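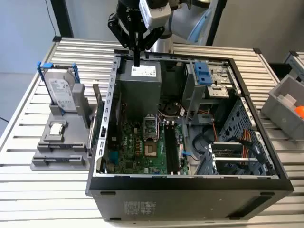

Faizal Pangaribuan

Hi all -- time for the November update on the desktop refurbishing work you're paying for at Bokia. It's been a good stretch, and I've got more to say about old Dell towers than you probably want to read, so I'll try to keep it short!

The grant gave us 3000 for spare parts and so far we've spent 105 of it, nearly all on thermal paste and a box of drive screws. The towers themselves keep coming from Rotich, who are clearing out their old offices and are happy to see them go to a decent home. Over 3000 machines are on their list (don't worry, we only signed up for a small share).

Most of my time has gone into the teardown guide. We want anyone at the bench to be able to open a case, lay it on its side and know what comes out first, where it goes and what stays put. I rewrote the processor section twice, mostly because my first go at explaining the socket frame confused everybody, me included.

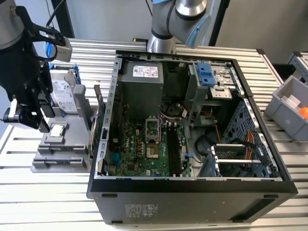
Tower on its side with the cover off and the CPU socket empty.

The drive section went a lot faster. The blue plastic caddies are a pleasure to work with, and the gray 3D-printed holder gives a drive somewhere to stand upright beside the case. Before that we had parts wandering all over the bench and I once spent a whole Wednesday morning hunting for a drive that was under my own notebook.
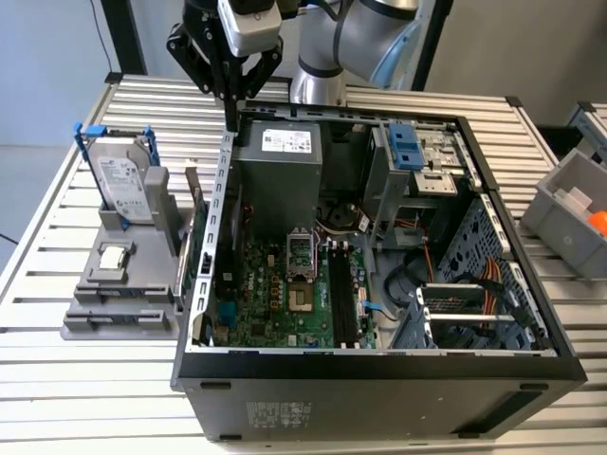 What's left to do

The guide still needs 5 pages, mainly on cables and on putting everything back. The cables are the slow bit -- those orange and yellow ones like to lie right across wherever you need your hands, and I haven't found a nice way to draw that yet.

I'd also like a label for each slot in the holder, so the drive, the processor and the cards always go back to the same place. 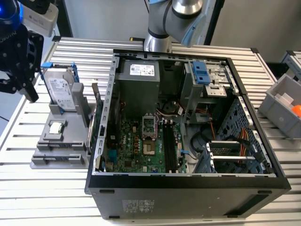 Leltau has offered to print the labels and the finished guide for us, and I've asked Griltico for a price on a second set of holders. I'll send that over as soon as it comes in, along with the draft pages if you'd like to scribble on them.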